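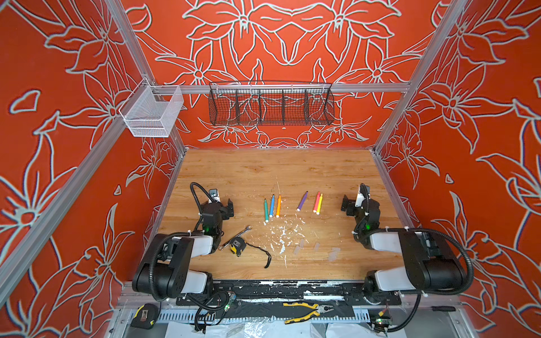 Hanneke Smits 一坐下就说，别先聊比赛，先把换手讲清楚，左臂递右臂接这一步要是不稳，后面排什么计划都是白排。于是议程第一条就这么被改掉了，我本来打好的顺序作废，大家看纪要的时候请以这份为准。

Hurneck 机器人社例会纪要，4月20日。记录人是我（又是我，抽签的手气大家也知道）。迟到的几位我就不点名了，来的时候前半段已经讲完，所以我这次写得啰嗦一点，没赶上的可以照着补。

一、换手

现在的做法是左臂抓笔，抬起来，送到桌子中间，右臂过来夹住，左臂再松。听着很简单，操作的时候就会发现两边的人节奏对不上。左边的同学觉得自己已经停住了，右边的同学觉得对面还在飘，等来等去，一条数据录得特别长。还有的时候右边夹上了，左边忘了松，两个人同时往自己这边带，我在旁边看着都替那支笔难受。

讨论下来有两派。一派想让两个人喊口令，"停""夹""松"，喊完再动。另一派觉得喊口令会让动作一顿一顿的，训练出来的策略也会一顿一顿的，到时候在场上白白浪费时间。我个人站口令派，因为我自己操作右臂，没人喊我就心慌。争了好一会儿，最后折中：新手录数据喊口令，熟手可以不喊，但两种数据分开放，文件夹名字上写明白。上次混在一起，我挑到半夜才挑出来，真的不想再来一遍了！

另外说一下夹的位置。左臂夹笔身靠后的一段，给右臂留出前面。这条以前口头讲过好几遍，今天正式写进纪要。谁要是再夹在正中间，右臂就只剩一点点地方可以下手了，对面的同学会很想打你。

还有人提议干脆不换手，哪边近就用哪边的臂去拿。这个想法不差，不过规则里换手单独算分，放弃太可惜。先保留，等主线稳了再说。

二、Groslow 赛的规则

Groslow 双臂赛在六月，地点是 Illitlow 的学生活动楼，报名的一共9支队伍，名单我已经转到群里了。规则书新版出来了，改动的地方我念了一遍，这里再抄个大概：

每轮限时3分钟，计时从裁判示意开始，到两条臂都停下为止。
笔掉到桌面以外，扣2分，捡回来可以继续。
颜色顺序由裁判现场抽，抽完以后不许改程序，只能通过他们规定的入口输入。
桌面布置可以自带，墙面不限图案。

最后一条大家都挺高兴，意思是我们可以把现在这套背景原样搬过去，不用对着陌生的白墙重新录。不过光线管不了，那边的灯是什么样，谁也没去看过。Hanneke 说她去问主办方要场地照片，要到了发群里。

颜色顺序那条比较麻烦。我们现在录的数据里，大家都有自己的小习惯，有人总是先拿紫的，有人总是从左往右扫过去。这么录下去，模型学到的多半是我们的习惯，裁判抽一个别的顺序它就犯糊涂。决定：从下次开始，每条录之前先抽签，抽到什么颜色就拿什么颜色，抽签的纸条放在键盘旁边的盒子里，拿完放回去。不要嫌烦，抽一下也就几秒钟的事。

三、腕部相机的画面

这一条是我加的，因为上周回看录像的时候，我发现腕部视角里有不少段落什么笔都看不到，夹爪张着，对着一片木纹在走。
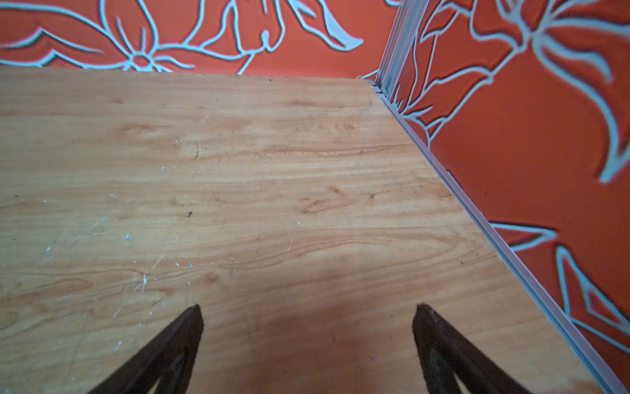 有人马上问，看不到笔的那些段落要不要整段剪掉，反正留着也占硬盘。

我一开始是同意剪的，被大家讲了一通之后改主意了。手臂从远处靠近目标，本来就会有一段什么都看不见，那段时间要靠固定机位来判断往哪儿走。如果全剪了，模型只见过笔已经在眼前的样子，一旦起始位置偏一点，它可能就傻在那里。所以结论是：正常接近过程里看不到笔的段落保留；操作的人走神、手臂停在半空聊天的段落剪掉（别笑，我看录像的时候连大家聊的是哪家炒饭都能猜出来）。

怎么区分呢？暂时用笨办法，人工看。负责看的同学每次看完在表格里写一句话，写"走神"就行，不用写作文。

接着聊到了木纹。桌面木纹很深，有同学担心识别的时候把深色的纹路当成东西，问要不要铺一块纯色的布。我不太赞成，布会皱，一皱夹爪就容易勾到，再说我们已经录的数据全是这张桌子。另外桌面上那些白色的小点和划痕也有人提，说会不会误检。讨论结果是先不动桌面，拿现有数据跑一次看看，误检真的多再想办法。跑的人是我，下次例会带结果来。要是我忘了，请在群里吼我。

四、Nijs 脚本

Nijs 是上一届学长学姐留下来的采集脚本，名字怎么来的已经没人说得清。它最大的毛病是存盘时如果按键按早了，最后一小段会丢，而且不报错，你高高兴兴以为录完了，打开一看手臂停在半路。

今天定下来的处理办法：

录完以后等终端里跳出保存完成的字样，再碰键盘。
每录完一组，随便挑一条打开看结尾。
谁都不要在采集用的那台电脑上直接改脚本。要改，开自己的分支，改完找另一个人一起看过再合。

最后这条我要多说一句。前阵子有人好心把存盘路径改"整齐"了，结果另一组的数据写到了谁都想不到的地方，找的时候大家都挺崩溃。不是要怪谁，就是以后别这样了，好吗好吗。

有新同学问能不能换掉 Nijs，用现成的采集框架。能，但比赛前不换。等六月打完回来，暑假想折腾的同学可以组个小队，我也报名。

五、数据进度和分工

赛前的目标是200条合格的换手数据，合格的意思是：笔没掉，两边都松夹到位，结尾完整，颜色是抽签抽的。按照新标准，以前那些没抽签的不算进去，可以留着做预训练。这话一说出来，会议室里安静了一下，我懂，我也心疼。

分工照旧按组来，每组两个人，一左一右，中途可以换边。我强烈建议大家换边试试，我换到左边操作过一次，才明白为什么对面老是嫌我伸得太快。右边的人盯着笔，觉得自己很稳，左边的人看到的却是一只夹爪直冲过来，下意识就想往回缩。换过一次以后我们组顺多了，吵架也少了。 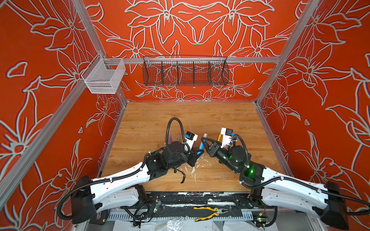
换边的时候记得把自己的备注也换过去，表格里左右两栏写的是当时操作的人，别照着上一次的复制。还有，动手之前两个人先说好在哪里交接，高度也说好。我们组的习惯是在桌子中间、离桌面稍微高一点的地方，太低了松夹的时候容易碰到别的笔，太高了右臂的手肘会弯得很别扭，动起来一卡一卡的。每组可以有自己的偏好，但同一组数据里别变来变去。

Hanneke 补了一点，我觉得很有用，原话记不全，大意是：慢没关系，犹豫有关系。慢慢伸过去夹住，这种数据是好的；伸过去又退回来、再伸过去、再退回来，最后虽然夹住了，也请重录。有人嘀咕说这样合格率会掉得很惨，Hanneke 的回答是那就让它掉，早掉早知道。我在旁边默默点头，心里想的是我昨天录的那一批大概要全军覆没。

笔的摆法也顺带定了一下。躺着的、立着的都要有，挨得近的和分得开的也都要有，每组开始前自己打乱，别每次都摆得漂漂亮亮一排。摆好以后手离开工作区，喊一声，操作的人再启动。这个顺序请务必遵守，我不想在纪要里写任何跟手指有关的内容。

六、去 Illitlow 的行程

坐火车还是租车还没定。坐火车便宜，问题是两条臂加上底座和线，进出站怎么搬？租车能直接开到楼下，可是有驾照又敢开大车的同学目前只举了一只手，举得还很犹豫。大家回去都想想，下次例会投票。

打包方面，线缆先拍照再拆，每根线贴标签，标签写接哪里、走哪一侧。上回拆完装回去，光是理线就耗掉了一下午。墙面的花板怎么拆还要再研究，有人建议连着铝型材整面搬，有人觉得太大进不了电梯。需要量一下那边电梯的尺寸，这个也归到问主办方的清单里。

住宿先不讨论，等车的事定了再说。队服讨论了特别久，我只记结论：没有结论。有人想要橙色带大花的，跟墙面配套，站过去人就隐身了。我投赞成票。

七、杂项

工具用完放回工具箱，扳手和卷尺尤其是，要用的时候满屋子找很耽误时间。
录数据之前看一眼线有没有垂到会被夹到的位置，有就先理好。
急停按钮在哪里，新同学每个人都要亲手按过一次，今天散会后就带你们按，按完在表上签字。
想写比赛技术报告的同学找 Hanneke 报名，初稿不用漂亮，先把换手那一节写出来。

待办

我：用现有数据跑一次误检，下次带结果；把旧数据挪到单独的文件夹，改好名字。
Hanneke：问主办方要场地照片、灯光情况、电梯尺寸。
各组：按抽签的新办法重新开始录，看完录像填表。
所有人：想好火车还是租车。

有记错的地方直接在群里说，我改了重发。炒饭那家我打听到了，散会以后一起去的同学都说还行，就是偏咸。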